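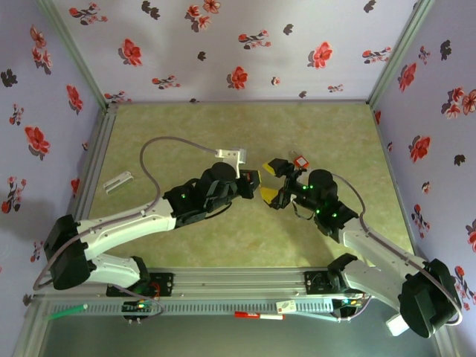 So is the Tikelen Hill Run still on this year, with the lower trail closed? It's on, same morning start, but the course has moved over to the Trorau side and it's a little longer than it used to be.

I drove out to have a look for myself, and then of course I couldn't just look, so I laced up and ran the thing. The new route is 11 kilometers, two loops, starting from the gravel lot behind the old Texier mill. If you've raced here before, forget the flat first mile. You get maybe a minute of easy grass and then you're climbing, and you keep climbing until the water tank (I walked the last bit, no shame).

The lower trail has been shut ever since the creek took out the footbridge in May. The club tried to get a temporary crossing in, but the permit didn't come through in time, so Trorau it is. I was grumpy about this for weeks! The old course was my first real race and I know every root on it. But the top of the new loop is lovely, all pine needles and shade, and there's a long downhill after it where you can really let your legs go. Watch the left-hander at the bottom, though. It's loose, and I nearly ended up in somebody's blackberries.

Entries closed last night with 273 runners signed up, which the club tells me is the most they've ever had. Werix, the shoe store on Main, is handling bib pickup again, so go there the evening before if you can and save yourself the line. Race morning pickup shuts half an hour before the start and they mean it.

There are 5 water stops, all on the right side of the trail, and the one by the tank will have orange slices too. Parking at the mill is tight, so the overflow is the hay field across the road. Bring old shoes for the walk over if it rains.

The kids' dash is still happening on the grass by the finish, once most of the grown-ups are in. No sign-up needed, just show up and point them the right way.

I'll be somewhere near the back in a faded yellow cap. Say hi on the hill if you've got the breath for it, and I'll wave if I don't.

Last updated: 2022-07-04

Recent items
Creek footbridge still out, detour signs posted
Summer track nights: what to bring
Trorau loop gets new trail markers
Shoe swap at Werix

Contact us | Back to top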